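Keeping a marble worktop nice when the water is hard

In Zundham the water is very hard, and marble does not like it. After we moved in, I tried many products on our countertop and made some mistakes, so I write down what works for me.

First, forget vinegar. It is good against lime on glass, but on marble it eats the polish and leaves a dull spot that cannot be wiped away. Lemon does the same, and so does the spray for the bathroom. For every day I use warm water with a few drops of dish soap, then a second cloth with clear water, then a dry towel.

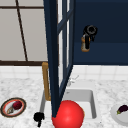
Sabine Ackermann wrote to me that she gave up the dish soap too, as it left a gray film on her stone after one winter. She now takes a pH-neutral stone soap, 3 capfuls in a bucket, and does it only on Sunday. On the other days it is plain water for her.

I tried her way in August and the film really became less. If you already have a film, wash it off with warm water several times before you buy anything.

For oil stains, mix baking soda with a little water to a thick paste, put it on the stain, cover it with plastic wrap and leave it overnight. In the morning scrape it off with something soft, not with a knife.
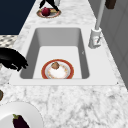

An old stain may need this paste two or three times. Let the stone dry fully in between, otherwise you cannot judge the color. Red wine and turmeric are difficult, and I have one turmeric spot which I simply accept now.

Sealing: drop some water on the stone and wait ten minutes. If a dark spot stays when you wipe, it is time for a new coat. Put it on thinly and take off the rest before it gets sticky. Plates with tomato sauce or curry go directly into the sink, never on the stone.

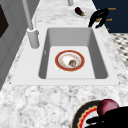 Dinner plate in the sink, away from the marble.

Related tips
Lime on the kettle: what helps
How to sharpen a peeler
Drying wooden boards without cracks
Fröhlich stone soap or homemade?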